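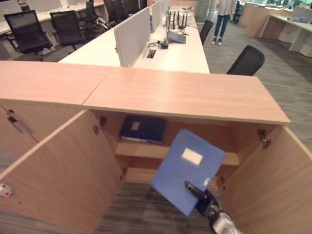
Figure 1. File box held at an angle in the compartment of an open cabinet, shelf above. Office site, Serumetti task set.

4.2 Shelf tasks in the office

The kitchen chores in 4.1 were mostly about grasping. Office filing is a different sort of problem. The objects are plain, boxy and all much alike, and the hard part is the furniture. A cabinet is a tight space with doors on hinges, a shelf lip at an awkward height and very little room for an elbow. We took the box-to-shelf chore from the Prernimby list and kept its wording: bring the box to the shelf, lay it flat, leave the doors as found.

Attempts were logged in two blocks. The first block had 1049 attempts, of which 866 ended with the box fully on the shelf and let go. Second block was shorter and used only for timing. An attempt counts as failed if the box is dropped, if it is left hanging over the shelf edge, or if the operator presses stop. We did not score neatness. Maybe we should have - a person filing papers would care which way the label faces, and our scoring doesnt.

Most failures came late. Picking up was fine, carrying was fine, then trouble in the last stretch before release. Tilt is the main one. A box gripped low has to be leveled before it goes in, and there is often not enough height under the cabinet top to do that in one move. The MacAulay planner treats leveling and inserting as seperate steps, so it backs out, levels, comes in again. Slow but safe. The Plultesum planner blends them and is quicker, with more contact against the shelf.

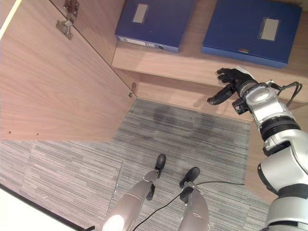

Release is the other weak point, and here the shelf layout matters more than we expected. Depth was never the limit. With two box files lying flat toward the back there is still a band of bare wood in front of them, and the gap between the boxes is slight, so a small sideways error on the second box means touching the first. Fingers also have to clear the front edge on the way out. We now plan the hand's exit before the insert, not after. Same for the doors: an open door takes up a lot of floor space and limits where the feet can go, so the standing spot gets picked first.

Can a machine do this chore yet? In the narrow sense, yes, given roughly 100 practice runs per cabinet type and doors already open. Opening them is left to 4.3. Speed is still well short of a clerk's and we make no claim for mixed shelves, soft folders or anything stacked.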